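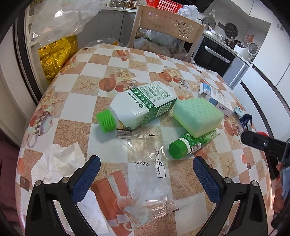
Oilcloth table cover, round, from Nolanwood
Reviewed by Eamon Hayes

I had been putting up with the same cotton cloth for years (lovely when it's ironed, and when is it ever ironed?), so when my sister mentioned Nolanwood I went and had a look, and of course I came away with one. Mine is the round one, 132 cm across, in a sandy check with starfish, roses and teacups all over it. Yes, starfish and teacups together! I wasn't sure either, but it has grown on me no end, and it's a cheerful thing to come down to in the morning.

Our table gets everything dumped on it, shopping, sponges, bottles, tissues, the lot, and the great joy of oilcloth is that you clear it off, go over it with a damp cloth and you're done. Tea wipes away, jam wipes away. Beetroot took me 2 goes and a drop of washing-up liquid. It is quite shiny, mind you, so if you sit facing the window you do get a bit of glare at breakfast.

My grumbles are small ones. It came folded and the creases took almost a fortnight to drop out, even with heavy books on them, and it smelt rather strongly until I'd hung it over the banister for a day or so. I'd also keep hot pans well away and use a mat.

I've had it since March and would happily buy another, perhaps the plain green for the garden table.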